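Tuesday, late

Slept badly and got to the new room before anyone else. The heating had not come on yet so I kept my coat on for the first hour and went through the moving list. Stelness sent the final invoice overnight. It came to 3,834 with the extra trip, and I had told Jade it would be under that, so I wrote to her straight away to get it over with. She answered with one word, "Fine."

Spent most of the morning on my knees with the floor plan, working out who sits where. Amber wants the wall side. I want to be near a socket and don't much care about the rest. The old place had carpet and I keep noticing how loud everything is without it, chairs especially.

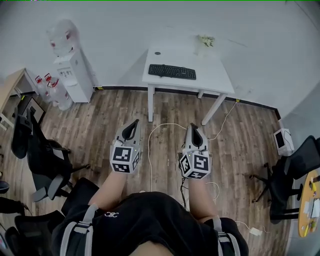 By Jade Whitlock | Room 319, back wall

The white table is staying against the gray wall. I had meant it for the printer, but the keyboard is on it now with the little plant behind, and it looks settled. The hole in the top will do for the wires once I sort them out. At the moment there is a white cable looping over the floor toward the wall and I would like it gone by the end of the week. I wrote "cable clips" on my hand and then washed my hands.

The water dispenser is in the corner, with two more jugs on the floor beside it. I asked for them to go in the closet and then found out how much they weigh, so they can stay. The light wood desk is along the left wall. I still want to move the black mesh chairs to the other side, but Amber likes them where they are and I let it go.

Lunch was soup from downstairs, too salty. Called Molinov about the blinds and was on hold for 23 minutes. They can come Friday morning, before 11.

Home by seven. Knee sore from the floor. Must remember to bring the long screwdriver and give Amber back her tape measure.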